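Rovport Household Recycling Service
Frequently asked questions

These answers apply to all households in the Rovport collection area. The rules for business premises are set out on a separate page. Last reviewed on Wed 22 September.

Which bin should I use for which materials?

The blue bin is for paper, card, metal packaging and plastic bottles. The green box is for glass bottles and jars. Food waste goes in the small brown caddy, and everything that cannot be recycled goes in the grey bin. A printed guide is delivered to each address every July with the new collection calendar.

When should I put my bins out?

Bins must be at the edge of your property by 6.30 am on collection day, with the handles facing the road. Please return them to your property by the end of the same day. Crews are not able to go back for bins that were put out late.

Do I need to rinse bottles and cans?

Yes. A quick rinse in used washing-up water is enough. Labels may be left on. Liquid left in containers soaks into paper and card in the same load, and paper spoiled in this way cannot be sold on to the mill.

Are metal drinks bottles treated in the same way as cans?

Aluminium drinks bottles with a screw cap go in the blue bin with cans and food tins. Empty the bottle and put the cap back on before you place it in the bin. Please do not crush it. Printed and coloured bottles are accepted in the same way as plain ones. 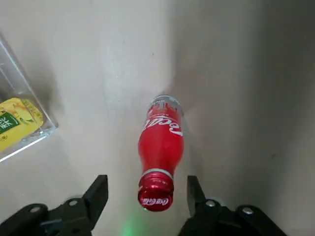 What about aerosols and foil?

Empty aerosols are accepted in the blue bin, with any plastic lid removed. Kitchen foil should be clean and rolled into a ball at least the size of a fist. Gas canisters and fire extinguishers must be taken to the Nieto Road site.

Why was my bin not emptied?

If the crew found the wrong materials, a tag will have been fixed to the handle stating the reason. Remove the items listed and present the bin again on your next collection day. If there is no tag, report a missed collection through the online form within two working days.

Can I have a larger bin?

Households of six or more people may apply for a 300-litre blue bin at no charge. Additional grey bins are not normally provided. Applications on medical grounds are considered separately and are treated in confidence.

What may I take to the Nieto Road site?

The site accepts garden waste, timber, scrap metal, small electrical items, paint and textiles. Rubble is limited to 200 kg per household in any calendar month. Vans and trailers require a permit, which should be requested at least three working days before the visit.

How do I arrange help with moving my bins?

Residents who are unable to move their bins, and who have nobody at home able to do so, may apply for an assisted collection. Arrangements are renewed every two years.

How do I make a complaint?

Complaints should be sent in writing to Kam-wah Chow, Customer Relations Manager, at the Rovport service office. You will receive an acknowledgement within three working days and a full reply within 20.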